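Moving a bin is still the hard part

My rule for judging household robots is to ignore folding demos and ask about containers. Tidying a room is mostly picking things up, dropping them in a bin, and moving the bin. The first two steps have improved a lot. The third has improved less than the videos suggest.

A plastic bin has no handle worth the name if all you own is two parallel fingers. You take it by the rim. One finger goes inside, one outside, and the wall between them is a few millimeters thick, curved, glossy, and flexible. Friction is poor and the load hangs off to one side. Lift from a single point and the bin rotates around the grip until its center of mass is underneath. Whatever was in it follows.

Takeshi Hoshino ran 100 rim grasps on his Udix arm in December and sent me the log. Closing on the rim was rarely the trouble. Most of the failures came in the first moments of the lift, when the rim twisted between the pads. He raised the grip force, and the wall flexed.

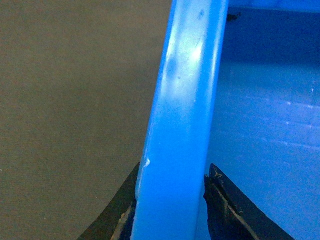

Blue container rim between the fingertips, wrist view.

From the wrist, depth is a real problem too. A highlight on glossy plastic washes out the surface you want to measure, and the inside wall is close to the same color as the rim. My own setup handles this by approaching slowly and stopping on contact, which works and takes forever. A person grabs a bin without looking at it.

There are three workarounds I consider serious. Drag the bin along the table and never lift it. Use two arms on opposite sides. Or change the bin: Garnet Tremblay at Herkenness screws a flat tab to every tote on their packing line, and their arm takes the tab every time. That is fine on a shop floor with 600 identical totes. My house has five containers and no two match.

So, chores: sorting into a bin, yes, if you are patient. Sliding a bin a short distance, yes. Carrying a full one down a hallway and setting it on a shelf with one arm, no, and I would not pay for a machine that claims it. Next I want to try softer pads with a wider contact patch, and log wrist torque during the first 411 milliseconds of lift, where my controller currently does nothing useful.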